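notes – hearing loss at work talk, Cloltatholm library, slot is 5 past, keep it to 12 min

- hi, thanks, mic check (back row ok??)
- who I am. Lost most of my left ear at work, noisy shop, didn't notice for years. Nobody's fault exactly. Skip the long version

**Start w/ Kazue's story**

Kazue Hamada, bakery at Sidon. Mixers, fans, radio on top. Thought her husband was mumbling. Ask room – who turns the TV up? wait for hands

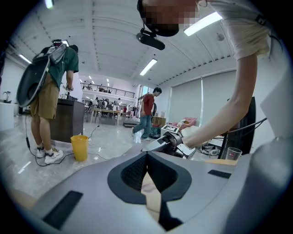 - It's slow. No pain. High sounds go first, so s, f, th. You hear that someone's talking, you don't get the words
- Restaurants are the worst. People nod and smile and go home tired. PAUSE

**What to ask for**

- hearing test, baseline, then repeat. Get a copy of the chart, keep it at home
- plugs that fit. Foam ones only work if you roll them and hold till they swell – do the demo, bag is in coat pocket
- quiet break room. Really quiet, no vending machine humming in the corner
- if you have to shout at arm's length its too loud. Say this twice

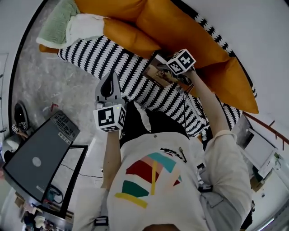 **Money bit** (go fast)

My first pair cost me 2,000. Sat in a drawer till spring. Why – everything sounded like tin foil, and I gave up in 5 days. Misaki Yokoyama at the Jutine clinic made me wear them one hour in the morning, then two, then lunch. Took weeks. Birds!! forgot about birds

- ask about the trial period BEFORE you pay
- ask who does the adjustments and is it extra
- bring somebody with you, you will miss half of waht they say

**For the rest of you**

- face the person. Don't talk from the next room
- say it differently, not louder
- never "oh it doesn't matter". That one hurts

Questions. Repeat each one into the mic. Zamani leaflets by the door, large print ones on the left pile. Stack chairs after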